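3.2 Arbeitsplatz und handschriftliche Protokollführung

Die Untersuchung fragt danach, wie sich die Einführung gemeinschaftlich genutzter Arbeitstische auf die handschriftliche Protokollführung in kleineren Werkstattbetrieben auswirkt. Grundlage sind teilnehmende Beobachtungen am Standort Wornusau sowie leitfadengestützte Gespräche mit elf Beschäftigten. Die Erhebung begann im März und schloss an die Vorstudie von Koo und Ham an, deren Kategorienschema in überarbeiteter Fassung übernommen wurde. Holztische mit freier Arbeitsfläche bilden an diesem Standort die Regel. 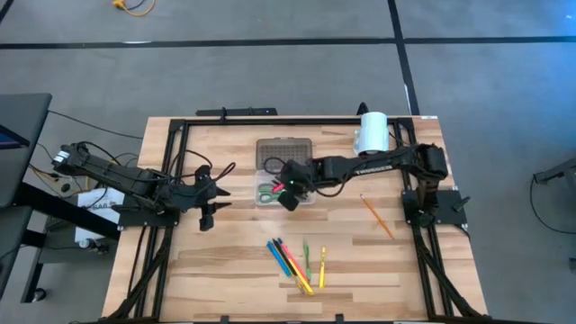 Als Protokoll gilt im Folgenden jede Aufzeichnung, die während einer Tätigkeit oder unmittelbar danach von Hand angefertigt und mindestens einer weiteren Person zugänglich gemacht wurde. Private Merkzettel blieben unberücksichtigt, auch wenn die Abgrenzung im Einzelfall schwierig war – insbesondere bei Randnotizen auf Auftragsblättern. Das Korpus umfasst 88 Protokolle. Sie wurden durch Tae-yang Koo und Jong-dae Ham unabhängig voneinander kodiert; abweichende Zuordnungen wurden in gemeinsamer Sitzung geklärt und gesondert vermerkt.

Fast die Hälfte der Protokolle enthält Nachträge in einem zweiten Schreibmittel. Die Befragten führten dies überwiegend auf den Schichtwechsel zurück, bei dem begonnene Blätter weitergereicht werden. Der Bleistift behauptet sich dabei als bevorzugtes Mittel für Messwerte und vorläufige Angaben, während Marker zur Kennzeichnung freigegebener Positionen dienen. Eine schriftliche Regelung dieser Aufteilung lag in keinem der untersuchten Bereiche vor. Sie wird mündlich weitergegeben und von neuen Beschäftigten nach Auskunft der Befragten innerhalb weniger Wochen übernommen. Das Ablagesystem Cultar, das parallel zur Papierform geführt wird, bildet den Unterschied zwischen vorläufigen und freigegebenen Angaben bislang nicht ab.

Abb. 2: Bleistifte, gelbe Marker und ein durchscheinender Kunststoffbehälter auf einer hellen Holztischplatte.
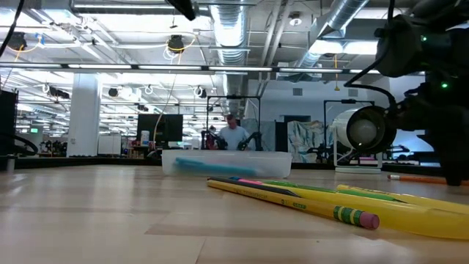 3.3 Grenzen der Erhebung

Die Ergebnisse beziehen sich auf einen einzelnen Standort und lassen sich nicht ohne Weiteres auf größere Betriebe übertragen. Sechs der Befragten waren bereits vor der Umstellung auf gemeinschaftliche Tische beschäftigt; ihre Angaben zur früheren Praxis beruhen auf Erinnerung und konnten anhand der erhaltenen Unterlagen nur teilweise geprüft werden. Eine vergleichende Erhebung im Betrieb Kovell ist vorgesehen.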